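Print this page | E-mail this page

# Maltness — hand-held grippers for laundry, built at home

By Vignesh Ramasamy
July

Maltness is a pair of hand-held grippers and the pile of recordings I have been making with them. The long-term goal is a two-arm bench robot that can take clothes out of a heap and fold them. The short-term goal is to hold the grippers in my own hands, do the laundry, and log everything. I'm having a great time with it, and the files are here so you can too!

## What's in the repo

- `cad/` — printable parts for the body, the pads and the linkage arms
- `firmware/` — the code for the logger board (Inport, rev 2)
- `sessions/` — 76 recordings, each in its own folder
- `tools/` — scripts for cutting, syncing and checking recordings
- `notes/` — my shop notes, typed up badly

The Inport board reads finger opening and writes it next to the video with a shared clock. If you build only one thing from this repo, build that. My earlier logger lost sync halfway through long recordings and I threw out a lot of good folding because of it.

## Building a gripper

Print the body flat side down. Print the linkage arms solid, with no infill tricks, or the pivots will chew themselves oval. Ream every pivot hole before you put a pin in it. The arms should fall open under their own weight when you tip the gripper over. If they don't, take it apart and ream again. Gluing the pins at this stage is a mistake I made on 2 units, and both went in the bin.

Fingertips matter more than I expected. Hard plastic skates right off a T-shirt hem, but a soft tip will pick up a single layer if you come in low. Jersey knits are easy. Heavy sweatshirt cuffs are still a fight.

## Recording

Sessions are shot in a normal home with the furniture left where it lives. I want the clutter — a policy trained over a bare white bench falls apart the minute it sees a patterned tablecloth.

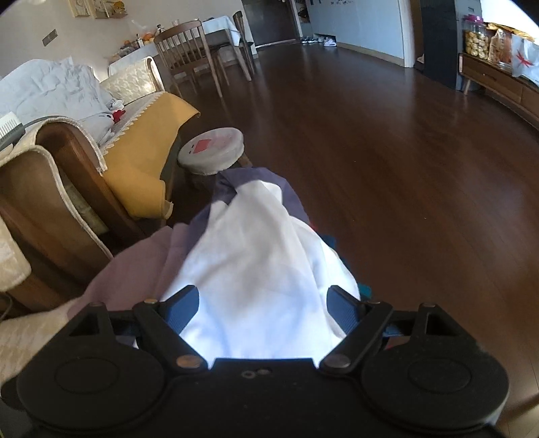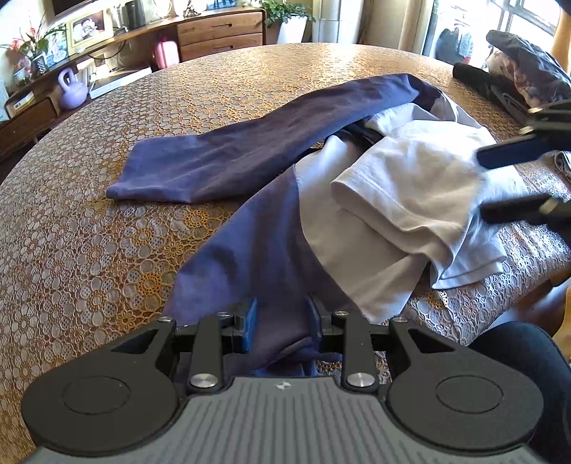 Maltness Notes, No. 5

White and navy clothes together turned out to be a good test of exposure. Leave the camera on auto and it hunts every time a white shirt comes close, and the navy fabric loses all its creases. Lock exposure on the darkest garment first, then check that white cloth still shows its folds. If you have to give something up, let the white go a little bright. Creases in dark cloth are much harder to get back later.

Each folder has the video, a `fingers.csv` with the opening in millimeters, and a `meta.yaml` with garment types and a free-text comment. A typical one:

```
task: sort_and_flatten
garments: [long_sleeve, tshirt]
hands: both
surface: table_cloth
comment: sleeve caught under shirt, second try better
```

Garment labels are mine and they are not perfect. "long_sleeve" covers sweaters, thermal tops and one pajama shirt. Bundles carried through a room are tagged `carry`, with only the garments I could name at the time, so please don't use those for counting.

## Checking a recording

Run `python tools/check.py sessions/NAME`. It flags dropped frames, clock gaps and any stretch where the fingers claim to be open wider than the hardware allows. That last one nearly always means a loose magnet on the sensor. Press it back in, recalibrate, record again.

## Known problems

- Pads are bulky. Working two grippers close together on a small table, they bump.
- Long cuffs can wrap around a finger. Open fully and back straight out.
- Patterned cloth under patterned clothes confuses my segmentation script. The raw video is fine.
- No socks yet. I know!

## Plans

Next up is the Sivakumar wrist, a small motorized joint that will let the same gripper bolt onto an arm. The first print works on the bench and squeaks like crazy. After that I want a slimmer pad and a proper set of towel recordings. Pull requests are very welcome, most of all from anyone who has solved cable strain relief at the handle. Mine is two zip ties and a prayer.

Parts are free to print, change and share. If you use the recordings in something, send me a link — I'd love to see it move.

Related items

- Mirnholm: a folding table jig from scrap shelving
- Inport rev 2 wiring notes
- Reaming small printed pivots by hand
- Maltness Notes, No. 4: soft fingertips compared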